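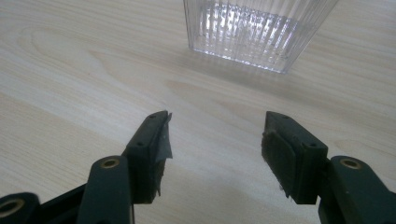

[villalobos-supplies] Revised procedure for toiletry containers and toothbrushes

From: Seema Dubey, Guest Services
To: villalobos-supplies
Date: Mar 13, 2025

Dear colleagues,

I am writing in reply to the message from Getsemaní Trujillo, which is quoted in part below, and to set out the procedure that will apply in all guest rooms of Villalobos House from the first of April. Please read it together with the room checklist already in your binders. Where the two differ, this message takes precedence until the new binder pages are printed.

> Colleagues,
>
> In preparing the second-floor rooms this month we found that
> the toiletries are being set out differently in almost every
> one. Some rooms have the clear ribbed containers, some still
> have the old Kulten trays, and in a few the items were left
> in a paper bag on the table. I would ask for a decision on
> the following.
>
> First, whether the ribbed containers are now the standard,
> and whether the trays should be sent back to the store room.
>
> Second, whether the container belongs in the bathroom or on
> the table. The bathroom shelves in the older rooms are
> narrow and the container overhangs.
>
> Third, whether the toothbrush goes in the container with the
> other items or is given out at the desk. Two guests told us
> they were not sure that the brush in the container was new.
>
> Getsemaní Trujillo
> Second Floor

Containers

The clear ribbed containers are the standard for all rooms. The Kulten trays are withdrawn and should be returned to King-fai Lam in the store room by the end of this month. Trays that are cracked or stained may be discarded on the floor, with a note in the log.

The container is to be placed on the wooden table, toward the back, with its long side parallel to the wall. It should not be placed on the bathroom shelf, including in rooms where the shelf is wide enough. We would like guests to find it in the same position wherever they stay.

Before a container is filled, please hold it up to the light. Soap residue settles between the ribs and is difficult to see when the container is resting on a pale surface. Containers should be washed in warm water with a soft brush and left upside down until fully dry. Scouring pads are not to be used on them; the plastic scratches easily and will turn cloudy. Wipe the table as well, following the direction of the grain, and allow it to dry before setting anything down.

Contents

The standard contents for a single room are one bar of soap, one small bottle of shampoo, one comb, one tube of toothpaste, and one folded washcloth. The washcloth is laid flat at the bottom and the toothpaste is placed on top. Rooms booked for longer than 5 nights receive a second bar of soap, which is kept wrapped.

Items carrying the Vorex label have been discontinued by our supplier. You may use up what is left on the carts, but please do not mix the two kinds of shampoo in one room.
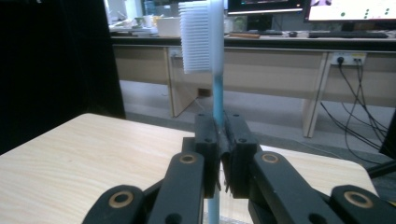 Toothbrushes will no longer be placed loose in the container. Each guest will receive one in its sealed wrapper, laid across the top of the washcloth, and a wrapper that has been opened for any reason means that the brush is not to be given out. We have settled on a single adult model with a light blue handle, a translucent neck and a dense rectangular head of white bristles, so that a brush of any other kind found in a room can be assumed to be a guest's own. Such brushes are to be left where they are during the stay. After departure, they are discarded, whatever their condition, and are never returned to the cart. The store room currently holds more than 200 of the new model. Children's brushes remain available at the front desk on request.

A guest who prefers to keep the brush out may ask for a cup. The cups are washed with the breakfast dishes and should not be rinsed in the bathroom sink and put back.

Orders and restocking

Each floor cart may carry up to 18 brushes. Requests to the store room should be made in writing before 3 in the afternoon for delivery the next morning. Nayeli Huerta will approve requests for the first and second floors, and Shiela Ambrosio for the third floor and the Stanari annex. Please address the request to the correct person; requests sent to this list will not be filled.

The annex presents one difficulty that is still open. Its tables are smaller than those in the main building, and the container takes up much of the space a guest would need for writing or eating. Ms. Ambrosio has proposed using the top of the dresser instead. I have agreed to this for the annex only — the main building is to follow the rule given above — and we will look at it again when the new furniture has been chosen.

Binder pages

Replacement pages will be placed in the floor offices before the change takes effect. The old page on trays should be removed and destroyed. If your binder is missing the cleaning page as well, please tell Mr. Lam when you return your trays and he will supply a copy.

I thank Getsemaní Trujillo for raising these matters, and the second-floor staff for the care they have taken in the meantime. Corrections to the wording may be sent to me directly until the pages go to print.

Sincerely,

Seema Dubey
Guest Services
Villalobos House

You are receiving this message as a subscriber to villalobos-supplies. To change your delivery settings, please contact the list administrator.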